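Nirlow Community Pool, Winter Swim Lessons
Progress report to the Borkness Fund
November 2024

Where we stand

The grant agreement asks us to report on three things: how many people signed up, how many kept coming, and whether the lessons did them any good. The first is easy. We can answer the second with some care. On the third we have less to offer than the application promised, and we would rather say so now than in the final report.

Sign-ups

142 people put their names down for the fall term. That figure went into the local paper and has been repeated a lot since, including by us. It counts everyone who filled in the form. A fair number never came to a first lesson, and some filled it in twice, once at the front desk and once online. Please don't quote it as the number of people taught.

58 adults and children finished the full course of lessons. We think this is the number that matters, and we ask that it be used in any summary the Fund puts out.

Attendance and the bus

The application said that a free bus from Ghumman would bring in families who had never used the pool. We doubted this when it was written and we still do. The bus ran on time and the driver was well liked, but most riders told the front desk they had been coming by car before. The bus saved them gas money, and there is nothing wrong with that, but it wasn't the purpose of the budget line. We have kept the service going through the end of term because families had planned around it. We do not think it should be renewed in its present form.

Changing the lesson time had more effect than the bus did. Once the adult beginner class moved to the early evening, 22 people stayed in it to the end. The change cost us nothing.

Equipment

Spending on floats, rings and kickboards came in under budget. We bought plain foam items from the general catalog and passed over the branded teaching kit, which cost far more and came with a wall chart. The instructors have not missed the chart.

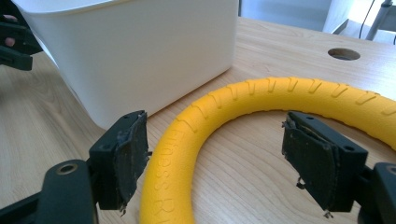 Measuring results

Dokano, the online skills tracker we agreed to use, has been a disappointment. It asks instructors to score each swimmer after every lesson. They do it at the end of a shift, from memory, and the scores go up week by week in a smooth line that we don't believe. Children who were still holding the wall were marked as floating without help. We checked six records against the instructors' paper notes and only two matched.

We would like to drop the weekly scores and run one simple test at the start of a course and one at the end, given by an instructor who doesn't teach that group. We need the Fund's agreement to make this change, as the tracker is named in the grant terms.

Requests

Please let us know by the end of December whether we may move the unspent bus money to a second evening class, and whether the start and end test is acceptable in place of the tracker. The spending table and the corrected attendance sheets will follow with the quarterly claim.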